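Volunteers wanted: home study on dust mites and morning asthma

The Bavano study is looking for 50 adults who have asthma and who wake up with a tight chest or a blocked nose. We want to learn if a different way of washing and airing the bed can make the mornings easier. The study starts in August and it is done mostly in your own home.

You can take part if you are between 18 and 69 years old, if a doctor has told you that you have asthma, and if you sleep in the same bed most nights of the week. You should live in Joslow or Wekitz, or near enough that our nurse can reach you by car. Please do not apply if you smoke, if you are pregnant, or if your asthma medicine was changed in the last 2 months.

What we ask from you

The nurse will visit you at home two times. At each visit she takes a dust sample from the mattress with a small vacuum cleaner, and you blow into a tube for the breathing test. Between the visits you write a short diary every morning before 10, with your symptoms and how many times you used your inhaler. You continue with all your usual medicines. Nobody in the study will be asked to stop a treatment.

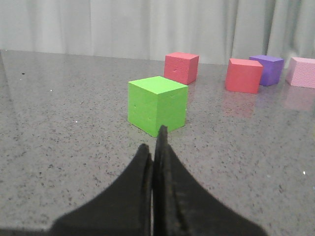
Half of the participants will receive new covers for the mattress and pillow, together with washing instructions. The other half will continue as before and will receive the same covers when the study is finished. A computer decides the group, and we cannot change it on request. The covers are plain white, so please do not expect a bright lime green like the foam cube in the photo. You may put your own sheets over them.

Payment and costs

You receive 100 dollars after the second visit, when the diary is returned. If you must come to our office at the Gosling Clinic, we pay your bus ticket or parking. The covers are yours to keep.

Your information

Your name is stored separately from your diary and test results. You may leave the study at any time without giving a reason, and your normal care at the clinic will not be affected.

How to apply

Please call the Gosling Clinic between 9 a.m. and 3 p.m. and ask for the Bavano study, or leave your telephone number at the front desk. We will call you back for a short interview, in which we ask about your asthma, your medicines and your bedroom. Please have your inhaler near you during the call, so that you can read us the name and the dose.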